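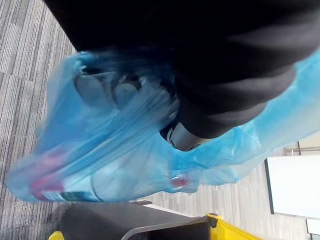

How to catch up on a long-running TV drama before the new season

Every October somebody at work tells you that Sitberg is back, that you have to watch it, and that you can't possibly start with the new season. They're right about two of those things. There are 30 episodes behind you and a family tree that loops back on itself at least once. You can still be ready by Monday.

Step 1. Watch the pilot properly. Phone in another room, lights down, snacks within reach. The pilot of Sitberg is slow and everybody is wearing the wrong hair, but it's where old Rusten signs away the hotel, and people will be shouting about that signature for years. 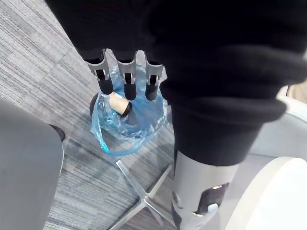
2 min read

Step 2. Find an episode guide written by a fan, and skip the official one. The official guide says things like "secrets come to light." A fan will tell you whose secrets, in which kitchen, and how bad the acting was.

Step 3. Mark the openers and the finales. Soapy dramas put the furniture back where it was in between. Watch those, plus anything the fans have typed in capital letters.

Step 4. Skip the boat storyline. All of it. My friend Trí Cù watched every minute and can now tell you a great deal about boats.

Step 5. Keep a list of the dead. Use pencil. Sproģis has been buried twice and came back the second time with a mustache, which the other characters have agreed not to bring up.

Step 6. Read a recap of the wedding episode before you watch it. I know, spoilers. But there are two brides and a flashback inside a flashback, and Polyxeni Makris, who has seen the thing four times, still had to pause it to explain it to me - wrongly, as we found out by the finale.

Step 7. Stop one episode short and save the last finale for the night before the premiere. You want the cliffhanger fresh. You also want to be asleep before 2, so start early; it runs long and the credits have a scene in them.

If you run out of time, watch the "previously on" and nod a lot.

Contact | © Sovonach TV Notes | Back to top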